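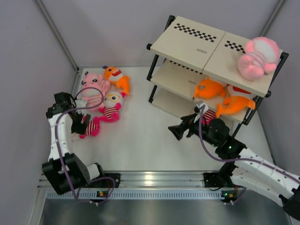 Naima El-Sayed reckons you should sort soft toys by size, biggest at the bottom, and that anyone who sorts them by species has too much time and not enough children.

October 16, 2018
By the author of the thread

1/ Naima, I have one child and no time, and I'm sorting by species anyway. The difficulty is that I don't know what half of them are.

2/ The shark is easy. It's orange, which I've never seen on a shark, but it has the red mouth and the white teeth and it clearly thinks it's a shark. Goes under S. Or Fish. Already we have a filing problem.

3/ The panda has magenta ears and yellow glasses. I've called it a panda for so long that my daughter corrected me last week and said it's a librarian. I asked if a librarian could also be a panda. She said no, that's silly.

4/ Then there's the pale pink one with the little dark eyes and the stripes on its tummy. Could be a cat. Could be a bear. My mother-in-law says pig. It has been called Gaber since the day it came home, so I suppose it's a Gaber.

5/ And another stripy one in magenta, usually found face-down under something. No name, no complaints. The easiest member of the household.

6/ The plan, for those who asked: everything soft goes on the three-tier rack. Cream shelves, black tube frame, currently standing on an angle, a feature I'm choosing to call styling.

7/ I got the rack second-hand in Bamisside from a man who told me it was "basically assembled". It was basically a bag of tubes. Took me 2 evenings and one phone call to my dad, who said "have you tried turning it the other way up" and was, annoyingly, right.

8/ The top tier is two panels with a seam down the join. My daughter has decided the seam is a border. Gaber lives on one side, the shark on the other, and you need permission to cross. I've been refused twice while holding the laundry.

9/ Someone asked why I don't just use a toy box. We had a toy box. Whatever you want is at the bottom of a toy box, and to get it you have to tip out the lot, and then the lot is on the floor and you've stood on a glasses-wearing panda in your socks.

10/ Before anyone sends me the link again, yes, I've seen the Wamum storage range. Lovely colour. Eight fabric bins for more than I paid for my first car's gearbox. The rack was cheaper and it came with a story, even if the story is mostly me swearing in the hallway.

11/ My sister's system in Rirkport is one in, one out. New toy arrives, old toy goes to the op shop. Very sensible. I tried it in June. I put one small rabbit in the donation bag and there was grief on a scale I'd only seen at funerals. The rabbit now sleeps in our bed. I sleep near the edge.

12/ So here are the shelf rules as they stand. Bottom tier: anything she wants to reach by herself. Middle: the ones that get a turn on weekends. Top: favourites, plus anybody in trouble.

13/ The librarian is in trouble at the moment. I haven't been told what for.

14/ A reply just in asking how you wash them. Pillowcase, knot the end, cold cycle, dry in the shade. Check the label first, because I did one on warm a while back and it came out with the texture of a bath mat. We still love him. We don't discuss it.

15/ Also if anything has glasses, feel whether they're sewn on properly before you start. I've fished enough small hard bits out of the filter to last me.

16/ Update: I've conceded part of Naima's point. Big ones at the bottom does stop the whole thing leaning. I've told her so in private and I'd like it noted that I'm also being gracious about it here.

17/ Second update: the shark's been given a visa. Gaber is hosting. I'm off to put the kettle on, and somebody small is already telling me the kettle belongs on the middle shelf.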